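3.2 Drying and storage of kitchen cloths

Households in the Isbridge survey were asked how they dried cloths between uses and how long each cloth stayed in service before washing. Of the 42 households that returned a full diary, most hung cloths over a tap or an oven handle. The rest left them on the counter, often folded. Cotton cloths were by far the most common type, and checked patterns were popular in both towns.

Diary entries were coded twice, first by Chamoun and then by Majali. Where the two codes differed, the entry was read again by Pandey. Entries made on Sunday were kept apart, as many households did their main wash that day.

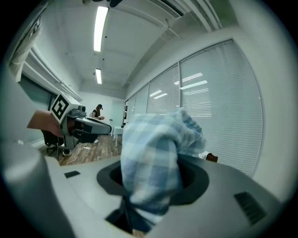

Figure 4. Checked cloth, blue and white, bunched.

Folding had a larger effect on drying time than fabric weight did. A cloth left in a heap held moisture in its inner layers well after the outer layers felt dry to the touch, and diary keepers often judged dryness by the outside alone. Households in Panau, where kitchens are smaller, reported more odor complaints in January than those in Isbridge. We did not measure room humidity in either town, so the difference should be read with care.

Wash temperature is treated in Section 3.3.

Print this article | E-mail this article

Reader comments

L. Carrasco: Did the diaries separate dish cloths from hand towels? Table 2 seems to mix them.

Seol: Useful section. I would like to see the coding sheet.

Related items
Towel sharing in student housing
Line drying in small apartments
Notes on the Rawashdeh laundry diary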